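Running the socket station at the open day

These steps are for whoever staffs the disassembly bench during the Lillance open day in June. The arm runs the Stiler routine; visitors stand behind the rail. Dean Whiteley signs off the cell before the doors open.

1. Load program 2366 and confirm the speed limit is set to the demo value.
2. Jog the arm to the socket approach point. Check the wrist camera feed on the visitor monitor.
3. Seat the screwdriver on the retention frame screw before starting the talk.
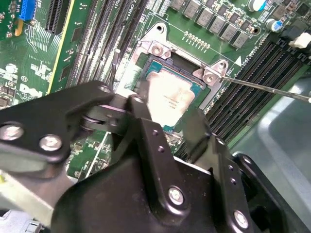 Screwdriver tip at the right-hand screw of the CPU retention frame.

4. Explain the order of work – screws first, then the frame, then the processor. Keep this to two minutes.
5. Before moving to the wider view, retract the tool and call pose 422. Use it to point out the memory slots and the coin cell.

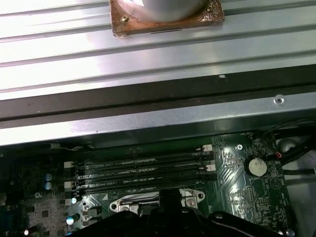 Page last changed: June, by D. Whiteley

6. Watch clearance at the metal lip above the board. The Petkov collision monitor does not model the ridged panel – approach by hand jog only.
7. Between groups, return to home and clear the fault log. Report any stop to the Ernlow desk.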